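Getting the arm in the Sturkau kitchen cell to sit still

4th September

I spent most of the week on the kitchen cell again. It's the simulated one, Sturkau, with the white arm at the left end of the counter and the sink in the middle. The gripper fingers had started to tremble when they closed near a plate, and it got worse the longer a run went on.

My first guess was the finger friction, so I raised it. That made no difference. Then I went through the joint settings one at a time and found that the wrist damping had gone back to the default when I moved everything over to Mansour. The value I had been using was 49. The file said 4. 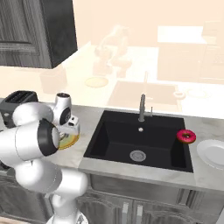 With the damping back where it was, I set the physics step to 120 per second and ran the same reach over and over. The shaking stopped on the wrist. There was still a small jump at the elbow at the start of each run – the home pose was a little off from the one the controller expected, so the arm snapped to it on the first step. I copied the joint angles straight out of the controller file and the jump went away.

I also checked the collision shapes while I was in there. The sink had 2 of them stacked on top of each other, left over from the old Grukham scene, and I deleted one.

The settings are saved in the Flandthorpe folder now, with a note of the date. In October I want to go through the gripper limits the same way. They were copied over in the same move and I haven't looked at them since.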